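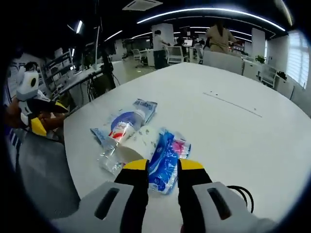
Visita a Travine: apuntes de una mañana entre pinzas y papeleras

Escribo esto en el tren de vuelta, así que perdón por el desorden. Luego lo paso a limpio (o no).

Llegada a las nueve y media, café en la entrada, tarjeta de visitante. Travine ocupa una planta de oficinas, nada de nave industrial como esperaba yo. Lo suyo es la automatización de servicios: limpieza, reposición, clasificación de residuos. El cliente grande es Plesudon, que lleva el mantenimiento de 179 edificios de oficinas y quiere robots que recojan mesas al final de la jornada. Salas de reuniones, comedores, ese tipo de cosas. En mayo empezaron con la fase de enseñanza y a eso íbamos.

Nos recibe Theerawat Thongdee, responsable de operaciones. Habla rápido, anda más rápido. Primera aclaración suya: en esta fase el robot todavía no aparece. Lo que hay son personas con una pinza en la mano, haciendo la tarea como tendría que hacerla la máquina. Coger, llevar, soltar. La pinza registra el movimiento y con eso se entrena el brazo, que está en otra sede y no vimos. Lástima.

La parte que más me interesaba, la gente. Buena parte de los que manejan las pinzas vienen de los turnos de limpieza de Plesudon. No ingenieros. Thongdee insiste mucho en eso: quien lleva años recogiendo mesas sabe por dónde se agarra una botella para que no ruede, qué se quita primero, qué se deja para el final. Una de las operarias me lo contó a su manera: antes lo hacía sin pensar y ahora tiene que pensarlo todo, y acaba el día con la cabeza más cansada que la espalda. Prefiere lo de ahora. De momento, añadió.

Turnos. Se trabaja en bloques de 30 minutos y luego descanso, porque la muñeca se resiente. Al principio los bloques eran más largos y hubo quejas, con razón. La pinza no pesa gran cosa pero sostenerla con el brazo adelantado, repitiendo el mismo gesto, cansa. Lo probé un rato y lo confirmo: el envoltorio se me escapó dos veces y a la tercera lo aplasté. Risas generales.

El objetivo por persona y turno son 225 recogidas válidas, y ahí vi caras. Las que salen mal también se guardan, pero no suman para el objetivo. Pregunté si eso no empuja a ir deprisa y a elegir lo fácil. Thongdee reconoció que sí, que lo están revisando con la gente de Kuusisto, la consultora que les lleva la ergonomía y la organización de turnos. No me dio fecha.
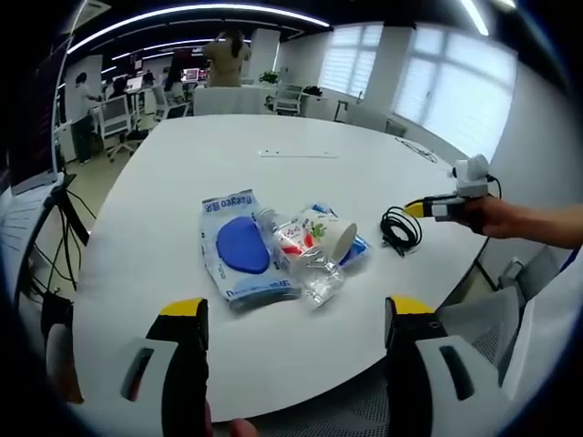
Dos pinzas sobre la misma mesa, con botella, vaso y envoltorios por recoger. Al fondo, la oficina a lo suyo.

Lo de trabajar en plena oficina me llamó la atención. Pensaba en una sala cerrada, y no: mesa blanca grande, luz de la ventana, compañeros en sus ordenadores a unos metros. Según Thongdee es adrede, las mesas de verdad están en sitios así, con gente que pasa y sillas por medio. Los de los escritorios dicen que la primera semana miraban y que ya ni se enteran. Uno se quejó del ruido de las botellas al caer. Otro, de que ahora le piden la basura del almuerzo.

Basura real, por cierto. Botellas, vasos de papel, envoltorios de todo tipo. Lo blando es lo peor: un plástico arrugado nunca tiene dos veces la misma forma y la pinza lo coge de una punta o no lo coge. Las botellas transparentes tambien dan guerra, por los reflejos.

Otra cosa que no sabía: muchas veces trabajan por parejas, cada uno con su pinza, cada uno por su lado de la mesa. Hay que ponerse de acuerdo en quién coge qué. Al cabo de unos días, dicen, ya ni se habla, basta con ver hacia dónde va la otra mano. Me pregunto cómo va a aprender eso un brazo. Lo pregunté. Respuesta larga, entendí la mitad.

Después, reunión con Ultel, que pone el software de revisión. Alguien mira las grabaciones y marca los intentos buenos y los malos. Es un puesto nuevo, y ya lo ocupan dos personas que antes limpiaban de noche. Horario de día, sentadas, algo mejor pagadas (la cifra no me la quisieron dar). Una contaba que echa de menos los edificios vacíos, la radio puesta. La otra para nada.

La pregunta incómoda, claro. ¿Qué pasa con los turnos de limpieza cuando el robot funcione? La respuesta oficial de Plesudon es que las máquinas harán las mesas y las personas los baños, cristales y todo lo que una pinza no alcanza. La menos oficial, junto a la máquina de café: se cubrirán menos bajas y menos jubilaciones. No se habla de despidos. Tampoco hay nada firmado, me lo dijeron varios y en voz más bien baja. Los que están en el proyecto tienen garantizado el puesto alrededor de 2 años, los demás no.

Salimos a la una y pico, tarde y sin comer. Me quedaron por preguntar bastantes cosas: quién decide qué gesto es el bueno cuando dos operarias lo hacen distinto, si van a tener voz cuando el brazo llegue a sus edificios, quién vacía la papelera del robot. He escrito a Thongdee con la lista. Cuando conteste lo añado aqui abajo.

Para quien vaya: la entrada está por la calle de atras, el timbre de delante no suena. Y llevad calzado cómodo, se pasa toda la visita de pie.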